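Stellow Repair Room: progress report to the Hlongwane Fund
2025-09-23
Prepared by Elmarie Botha
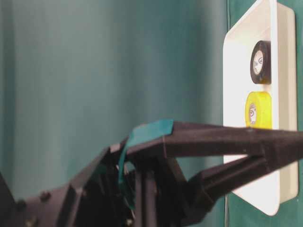
When we applied for this grant we said that the repair room had a storage problem. That was generous. What we had was a large cupboard into which things were put, and a smaller group of people who went in after them. The grant was for trays, shelving, labels and the hours needed to sort what we own, and I am pleased to report that most of it has been spent on those things.

Where we are

The sorting is finished for tape, adhesives, fixings and hand tools. It is not finished for textiles, which I will come to.

Tape went first, on the theory that it would be easy. It took most of August. We had been buying it the way people buy umbrellas, each time we couldn't find the last one, and rolls kept surfacing in drawers, coat pockets and the box marked Kettle. All of it now lives in shallow white trays with a raised rim. Electrical tape, black or yellow, goes in the tray at the bench. Duct tape and masking tape have their own trays on the low shelf. A roll that has lost its end gets its end found before it goes back. This last rule is the only one that has caused real bad feeling.

The shallow trays were a change from the application, which asked for deep lidded bins. We tried the bins. Within a short time each one had become a small version of the cupboard. In a shallow tray you can see what is there, and you can't put anything on top of anything else without looking like the kind of person who does that. The trays were also cheaper, and the difference went toward shelving, as agreed with your office by email.

Labels are on all the shelves and most of the trays. We had a long discussion about whether to label by what a thing is or by what it is for. We settled on what it is, after it became clear that everyone had a different idea of what glue is for.

Money

Of the 3,000 awarded, everything but 39 has been spent or committed. The shelving came from Pronlow and arrived one upright short; they sent the missing piece without argument, but the shelving went up later than planned and the fixings spent that time on the floor under a bedsheet. The trays and the label printer came in under the estimate. The printer's refill cartridges did not, and I would ask you to pretend to be surprised. Receipts are attached in date order, apart from one which has been through the wash and is attached in spirit, with a bank statement behind it.

What has changed in the room

People start work sooner. The lamp and cable bench used to begin every session with a search for tape and a pair of side cutters, and now it begins with tea, then work. We repaired 31 items in August, most of them lamps, with one accordion that we are still not sure about.

We have also stopped buying duplicates. I have taken over the ordering, so anyone who wants something new has to come and look at the trays with me first. Requests have dropped off a good deal. I choose to credit the trays.

What has gone less well

Textiles. The room inherited the full contents of the Iraline sewing shop when it closed, and we said yes before we had seen it. There are 3 wardrobes of it. Zippers do not lie flat, elastic gets into everything, and the buttons were already sorted by somebody with a system that none of us can work out and all of us are afraid to disturb. We had planned to finish by now. We need until the end of the year, at no extra cost to the fund.

We would also like your permission to put the unspent 39 toward two more shallow trays. They would be for buttons, assuming we get up the nerve.

You are welcome to visit whenever the room is open. Please don't move the tape.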